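Hi there! I'm looking for a handful of home cooks to help me with a small kitchen project, and if you've ever lost your temper at a cutting board that slides all over the place, please keep reading.

I run a little outfit called Hudel. We put together countertop kits for people who cook in tight spaces: studio apartments, campers, dorm rooms, the corner of a garage where somebody's brother-in-law has set up a hot plate. The idea is that you should be able to do a whole meal's worth of chopping and mixing on one small table without getting up to hunt for things. I've been fussing with this for a long while now (my own kitchen has a grand total of one stretch of counter, and the coffee maker lives on it), and I've reached the point where my opinions aren't enough anymore. I need yours.

## What I'm asking for

I want 21 people who cook at home at least a few times a week. You don't need to be good at it! I would love to have a couple of folks who only make eggs and sandwiches, and I would love to have somebody who makes dumplings from scratch. What matters to me is that you do it regularly and you're willing to grumble in writing.

You'd get one of our kits, called the Plutska, and you'd use it in your own kitchen for 3 weeks. Then you'd come and spend an afternoon with me at the Kesitz building, where I rent a room on the second floor, and we'd go over what worked and what drove you up the wall.

## What's in the kit

It's pretty plain stuff. There's a cutting board, a mixing bowl, a cup for your utensils, a few utensils to go in it, a wooden box and a plastic container for whatever you've just chopped. The lineup has changed more times than I'd like to admit. At one point I had two bowls in there and no container, and I still kind of miss the second bowl, but it made the whole thing too wide for a camper table and out it went.

The thing I care about most is the order. I keep the board in front and everything else in a row along the back, so you can reach over your chopping and grab what you need. My own row goes bowl, box, utensil cup, container, starting from the left.

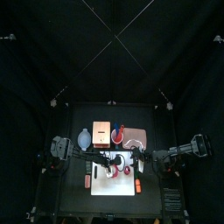
I'm right-handed, though, and I already know that lefties are going to have words for me about it. Good! Bring them. I'd like at least a few left-handed cooks in this group, and if you share a kitchen with someone who uses the other hand, I would really love for both of you to try it and fight it out.

I also want to know about the box. I like a wooden box on the counter, it makes everything else look less like a school cafeteria, but I use mine for garlic and a friend who borrowed a kit kept tea bags in hers, and I'm starting to think every person will do something different with it. Tell me what ends up in yours. If what ends up in yours is rubber bands and a dead battery, tell me that too.

And the cup! I go back and forth on the cup. A cup full of utensils is handy right up until you knock it over with your elbow while you've got onion on your hands. You may want it on the far end, or in back of the stove, or in the sink. Move it wherever you like and just jot down where it landed.

## What you'd do

- Cook the way you always cook, using the kit for your prep at least four times a week.
- Fill in a short page after each session. It has a few lines on it and I don't care about spelling.
- Once a week, draw me a quick map of where everything sits on your counter or table. Boxes and circles are fine. I can't draw either.
- Wash everything however you normally wash it, and write down anything you found annoying to clean.
- Come to one afternoon session at the end. We'll cook something simple together and talk, and there'll be soup.

Please don't be polite on those pages. I had a first small group back in September and they were all so nice that I learned next to nothing, except that one person's cat likes to sleep in the bowl.

## Who I'm hoping to hear from

You're 18 or older and you live close enough to get to the Kesitz building once without it being a pain. You have some flat surface to work on, and the smaller it is the more I want you. Renters, roommates, people with kids running underfoot, people who cook sitting down, people who cook at midnight, all welcome. If you have sore hands or trouble gripping things, I'd especially like to have you in the group, and we can do the afternoon session at whatever pace suits you.

If you cook in a restaurant for a living, I'm going to say no this time around, sorry. I love you, but you're all too fast and you already have your own way of laying things out.

## What you get

The kit is yours to keep, whether you end up loving it or giving it to your cousin. You'll also get a $34 grocery card from Nassar, the market on the ground floor of the building, handed to you at the afternoon session. I know that's not a fortune. We're a tiny company and this is coming out of a testing budget of $2,510 that also has to cover shipping, printing and soup.

If you have to drop out halfway, that's fine, life happens. Just send me whatever pages you've filled in and keep the kit.

## How to sign up

Write me a short note and drop it in the Hudel box by the front desk at Kesitz, or leave it with the register at Nassar and they'll pass it up to me. I need your name, a phone number or email, and a few sentences on the following:

- what you cooked most recently, even if it was toast
- what your prep space is like (a rough size helps, and so does knowing what else has to live on it)
- which hand you use
- the one kitchen thing you reach for constantly and can never find

Get your note in by October 19, 2022. I'll read them all myself and get back to everyone, including the people I can't fit in this time, and I'll hang on to your note for the next group if you say that's okay.

One more thing: if you have food allergies, put that in your note so I can plan the soup around it. Right now I'm leaning toward lentil, but I can be talked into potato leek.

Thanks so much for reading all this, and I hope I get to see your counter maps!

The person behind Hudel
Second floor, Kesitz building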